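6月26日 抓取实验记录，双箱自监督采集

接着5月那一轮做。上一轮的策略在推动动作上学得还行，抓取成功率一直上不去，Aleksi看过日志后认为是负样本比例太高，网络学会了“别抓”。这次把回放缓冲里成功和失败的样本按一比一重采样，其余超参数不动，方便对照。

设置如下。每个回合16步，动作是末端平移增量加绕竖轴的转角，再加一维开合。奖励只看回合结束时指间是否夹住东西，由夹爪开度判定，开度低于阈值记零分。成功后把物体丢进另一个箱子，前箱抓空就换方向，这样夜里不用人守着重置。

上午先跑旧权重当基线，2,000次尝试的数据已经在Trorkico那台机器上了，目录名沿用旧格式，后面加了r2。下午换新权重。

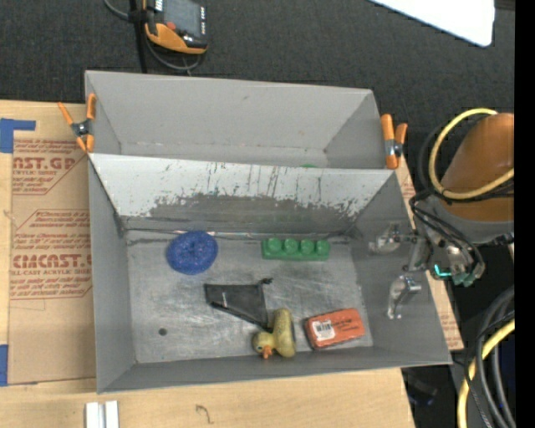 记录：Vilja Harju ｜ 校对：Hamisi Mohamedi ｜ 抓取组工作日志

前箱这一组放了五件：蓝色圆的那个、一排四个凸点的绿积木、黑色束口小袋、黄色橡皮鸭，还有贴条码的橙红色包装。选物时有意让软硬混着来，小袋和鸭子都在训练集里，橙红包装不在。两只箱子相接的地方用橙色弹簧夹夹住，压在亚克力板上，板子左边贴了蓝胶带。上周箱子慢慢往右漂，标定每隔几小时就偏一点，现在每次开跑前要检查夹子有没有松。

新权重的初步观察：

积木基本都是沿短边夹，朝向选得对。靠隔板时仍然会犹豫，策略先往箱子中间拨一下再下手。这个预抓取动作旧权重也有，新权重里出现得更早，通常在回合前半段。

小袋的问题在判定，不在策略。布料夹扁以后开度很小，低于阈值，明明提起来了却记成失败。Jytte建议加一路图像差分：抬起前后各取一张箱底图，有明显变化就算成功。我先离线在旧数据上试，和人工标注对得上再接进在线奖励。在那之前小袋的成功率不要引用。

鸭子侧躺时抓得住，立着时指尖容易从头上滑过去。重采样以后侧躺姿态的样本偏多，可能是这个原因，需要按姿态分开统计再下结论。

橙红包装倾斜时，手指会先压到高的一端，包装跟着转。策略没见过这个物体，转动后能重新对准，算是意外的好结果。样本太少，先记着。

中途停过一次，腕部转到极限附近时黄色线缆绷紧，力矩超限，控制器自己停了。把转角范围每侧收掉20度以后没有再出现。这样夹爪少了一部分朝向，不过两指对称，影响应该不大。收窄范围后的数据单独存了一份，不要和前面的混在一起训。

另外，箱底的划痕比5月多。分割网络有两次把浅色擦痕当成物体，策略对着空处下手，两次都在前箱中部。Colton说可以在训练时加随机纹理增强，比换箱子省事，也免得以后磨花了再来一遍。同意，排在奖励修改之后。

待办：
离线验证图像差分判定（我）
按姿态拆分鸭子的结果（Hamisi）
箱底纹理增强，训练到3,000次迭代看曲线（Colton）
线缆改走前臂外侧，问Hyvönen那边有没有长一点的护套（Aleksi）
基线与新权重对比图，要用同一组初始摆放，否则没法比（我和Jytte）

新权重今晚继续跑，阈值不改，等两边次数凑齐再算置信区间。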